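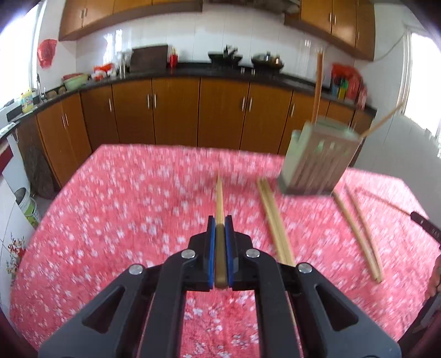

**How much does a paid obituary really need to say, and who gets listed?**

Hi all. My aunt passed on Monday and I somehow ended up being the one who writes the notice for the paper. I've never done one. The funeral home (Fuchs, if anyone here has dealt with them) gave me a form with boxes for name, age, town and "survived by," and then a big blank space, and I've been staring at that blank space for two evenings now.

My first problem is money. The paper charges by the line after the first 11 lines, and my draft runs way past that. I don't mind paying for some of it but I'd like to know what people normally cut.

My second problem is family. She was married twice. Her first husband is still living and they stayed on good terms, he even drove her to appointments in February. Her second husband died before her. There are 4 stepchildren from that marriage, two she was close to and two she hadn't spoken with in years. My mother says list them all. My cousin says list only the ones who'll show up. Do I have to pick?

Also she did not want a service. How do you say that without it sounding cold?

Rianne Wouters

---

**dottie_in_the_valley**

So sorry about your aunt. I've written three of these now (parents, then a brother-in-law) and the first one took me forever, so don't feel bad about the two evenings.

On length, the thing I'd cut first is the schooling and the list of jobs, unless one of them was a big part of who she was. My dad's first draft had every place he'd worked since he was sixteen! We kept the one where he spent most of his life and dropped the rest, and people still came up to me and said it sounded just like him. You can also run a short notice in the paper and put the long version on the funeral home's own page. Ask Fuchs if they have one and what it costs, mine was included in the package and I only found out by asking. In the printed one, put "A longer remembrance can be found at" and then the address.

On the stepchildren, I'd list all four. It's one extra line, and leaving two of them out is the kind of thing people clip and keep. List them by age or alphabetically so there's no ranking to argue over. "Her stepchildren" and then the names is plenty. Your aunt's second husband goes under "preceded in death by," along with her parents and any brothers or sisters who are gone.

The ex-husband is trickier. We had one in our family and wrote "her friend and former husband," and he was really touched by it. Ask him first though, some people would hate it.

For the service, we used "At her request, no service will be held. The family would be glad to hear your stories of her," with a mailing address. I got a whole shoebox of cards out of that and I still read them.

---

**Marv K.**

You don't HAVE to list anybody. There's no law. Check the spelling of every name twice and have somebody else check it too, because our paper charged us to run the correction.

---

**pressroom_retired**

I took these over the phone at a small daily for a long time, so a few things from that side of the counter.

Send it typed, in an email, as plain text. Ask for a proof and ask what time the cutoff is, ours was earlier for the Sunday paper than people expected and every week somebody missed it. Ask whether the photo counts as lines. At some papers it does and it can eat a good chunk of your allowance.

Towns in parentheses after names save space. "Sons Paul (Cuditz) and Henry (Daser)" is a lot shorter than spelling out "of" each time, and spouses can go in parentheses as well if you leave the towns off. Grandchildren can be a number if there are many, though I'll warn you that grandmothers' friends do like to see the names.

I'd leave off her street address and her full birth date. Age and town is enough for anybody who knew her, and an empty house with its address in the paper is asking for trouble.

Dottie's wording on the service is good. The other one I typed a lot was "Per her wishes, there will be no service," and I never once heard a reader complain that it was cold. If she had a favorite charity, stick it right after that sentence and spell out the charity's full name so the checks go to the right place.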